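Search this repo Go to file Clear

4 min read

# plondell-recipes-ocr

So this is the typed-up version of my grandmother's neighbor's recipe cards, plus the little script I use to turn them into a printable cookbook. The cards came out of a house in Wurkmont, in two shoeboxes, and they'd been sitting in my closet for years before I finally did something about it. There are 156 of them. Most are in German, a few are in English, and a handful switch halfway through (usually right when the sugar goes in!).

Last updated 10/31/24.

## What you get

The cards folder has one plain text file per card. The first line is the title, the second line is the category, and everything after that is the card as written, spelling mistakes and all. I kept the old measurements too. If she wrote "a coffee cup of flour," the file says a coffee cup of flour.

85 of the cards also have an English translation in the folder called english. Vinzenz Trummer did nearly all of those and he was very patient with me about dumplings. The rest will get done when one of us has a free evening – I'm hoping for a good batch in November.

## Categories

I ended up with eight: soups, dumplings, meat, cabbage, bread, cakes, cookies, preserves. Yes, cabbage is its own thing. You'd understand if you saw the box. Cookies and cakes overlap a lot and I went with whatever tab the card was filed behind, even when that meant a plum cake living with the cookies.
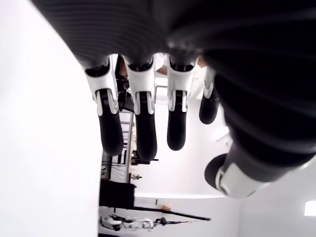 Can I use the recipes in my own cookbook or blog?

Go right ahead, the family is happy for them to get around. Please keep the name Margaritis on the ones that have it in the title, as those came from a friend of hers and she always gave her credit.

## Making the printable book

You need Python and nothing else. Run build.py from the main folder and it writes one long text file called book.txt, sorted by category and then by title. I paste that into a word processor and fix the page breaks by hand, which takes me an evening and a pot of tea. The print shop I used, Langate, wanted wide margins on the binding side, so leave yourself some room if you're getting it spiral bound.

## Known problems

- 15 cards have a stain or a tear over at least one amount. I put [?] where I couldn't read it and didn't guess.
- Oven temperatures are mostly missing. She wrote "good heat" or "slow heat" and that was that.
- The umlauts are fine in the text files but build.py used to mangle them on older Windows machines. I think I fixed it – tell me if not.
- There are two cards called Apple Cake. They're different cakes. The second one is better.

If you cook something from here and work out one of the missing amounts, open an issue with the card title and what you used.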